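2019-11-20

I did not write for almost two weeks, so tonight I sit with tea and try to put things in order before I forget them.

The fight in Stitunau is confirmed. Coach Garnet told me after the evening class, in the corridor, while he was tying his shoe. He said it like he would say that the shower is broken again. Three rounds of three minutes, amateur rules, shin guards on, no elbows. My opponent is a woman from the Doltari gym. He knows only that she is left-handed and that she has 13 fights. I have four. I said yes before he finished the sentence, and then I walked home very fast and forgot my hand wraps on the bench.

My weight this morning was 154 pounds. The limit for my class is lower than this and I know it very well, so no more bread from the station in the evening. Last time, in May, I cut too late and in the second round my legs felt like they belonged to another person. I lost by decision. Garnet Turcotte is not a man who says "I told you," but he looked at me in such a way that he did not need to.

Today was a hard session. We started with skipping rope, then shadow boxing, then five rounds on the pads. Garnet wants me to stop leaning back when the other person kicks. He says I lean like somebody who is avoiding a bad smell. I must step out, or check with the shin, and answer at once. I understand it with my head. With my body I understand it perhaps one time from three. Against a southpaw everything is on the other side, and my left foot must stay outside of hers. He put tape on the mat to show me the line, and I stepped on the wrong side of it the whole evening.

Then sparring with Ntombi. Ntombi Cele is the best person in our gym and I do not say this only because she drives me home when it rains. She changed to southpaw for me for all the rounds, although it is not her natural side, and she still caught me with the left body kick every time she wanted. My ribs on the right are sore now when I laugh. She told me to watch her hip and not her shoulder. In the last round I saw it coming two times and caught the leg once, and Garnet shouted "Good!" from the other end of the room. It is stupid how happy I am from this one word.

I came home at half past nine and could not sleep.
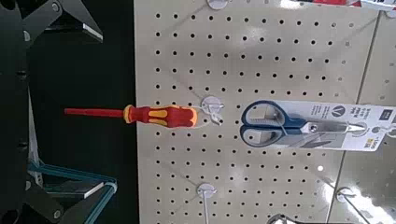 Red and yellow screwdriver on the pegboard.

The bus from Jodcombe takes a long time and I used it to read the rules again. There is one thing I did not know: if both fighters fall after a clinch, the referee gives no point to anybody unless the throw was clean. In my old club at home we counted it differently. I will ask Garnet tomorrow. I also wrote down my questions about the medical paper, because the doctor must sign it not earlier than 26 days before the fight, and I do not want to pay for it twice.

I called my mother. I had decided not to tell her until it was over, and of course I told her in the first minute. She was quiet, and then she asked if the other girl is bigger than me. I said we must be the same weight, this is the purpose of the weighing. She said that the same weight does not mean the same size. She is right, it is possible that the Doltari girl is very tall. Now I think about this too.

Money: I still need a new mouthguard, because the old one has a hole where I bite it. The Rajput gloves are good for another half a year if I dry them properly. The shin guards smell terrible but they hold.

Plan for the rest of the week. Tomorrow only running, easy, along the canal, and stretching for the ribs. After that pads and clinch. Ntombi offered to stay one hour longer for the southpaw work and I will bring her the ginger cake she likes, even if I cannot eat any of it myself. I want to do the step to the outside so many times that I stop thinking about it.

I am afraid a little. In May I was not afraid, and I think it was because I did not know yet how long three minutes can be. Garnet says it is fine to be afraid in November if I am tired of it by the day of the fight.

I must remember to take the hand wraps from the bench. And buy oats.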